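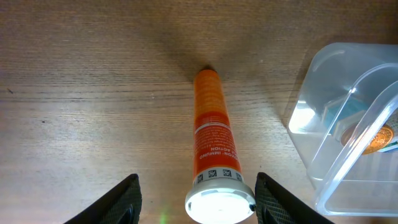
Page last changed: Monday, 9:14 a.m.

Lallton approves equipment plan for robotic item handling at Buenaventura site

Purchase to be made in two stages, with gripper fingers and spare parts budgeted separately

BUENAVENTURA – Lallton, a supplier of packed household and personal care orders to independent stores, today announced that its board has approved a plan to buy robotic picking equipment for its Buenaventura site. The plan covers 26 picking stations. Eight will be ordered in the first stage, and the remaining 18 will be ordered after a review in October.

The stations will handle small goods that are now picked by hand, including tubes, capped bottles, cartons and blister packs. Items of this type make up 74 percent of the order lines packed at Buenaventura. The site currently stocks 1,564 separate products, and the company expects the first eight stations to be assigned to the fastest-moving of these.

"We have been asked by our customers for later order cutoffs, and we cannot offer them with the equipment we have," said Kenza Belhaj, director of operations planning at Lallton. "The board wanted a plan that could be paid for in parts and stopped at a known point if the results did not support going further. The plan it approved meets that request."

Selection of equipment

Lallton invited bids from three suppliers and selected Hendis to provide the arms, wrist cameras and control cabinets. Bidders were asked to work with products from the company's own shelves, placed on a plain tabletop and in clear plastic containers. Cylindrical packaging was given particular weight in the scoring. A slim orange tube with a white cap, lying flat on a wood surface between two textured black gripper fingers, is typical of the work the stations will be expected to do. Clear containers were included because they are in daily use at the site and will not be replaced under this plan.

Stastley will supply the conveyor sections and carry out the electrical work. Its contract is separate from the Hendis order and includes the removal of two older packing lines.

Budget

The approved budget is divided into four lines: equipment, installation, training, and wear parts. Gripper fingers and pads have been placed in the wear parts line and will be treated as an operating cost from the first day of use. Earlier proposals had included them in the purchase price of each station, which made it difficult to compare bids over the full service period.

Installation and training together account for 33 percent of first-stage spending. This share is expected to fall in the second stage, when floor wiring and safety fencing will already be in place. Software support is covered by the Hendis agreement and will be billed yearly.

The company will lease the first eight stations with an option to buy. Terms for the second stage have not been set – they will depend on the October review, which will look at pick rates, damaged goods, downtime and the actual cost of wear parts.

Staffing and schedule

No positions will be removed at Buenaventura as part of the first stage. Employees on the affected lines will be offered training as station operators or moved to returns and bulk packing. Training will be given on site during paid hours.

"Our planners and our floor staff worked from the same list of products, and the floor staff chose most of them," Belhaj said. "They know which packages roll, which ones crush and which ones look alike from the top."

Floor preparation will begin once the older packing lines have been cleared. The site will continue to ship orders throughout the work, although pickup hours at the north dock may change. Affected carriers will be notified in writing by the Buenaventura site office.

About Lallton

Lallton packs and ships household and personal care goods for independent stores. Its Buenaventura site handles small-item orders.

Media contact: Kenza Belhaj, Operations Planning, Lallton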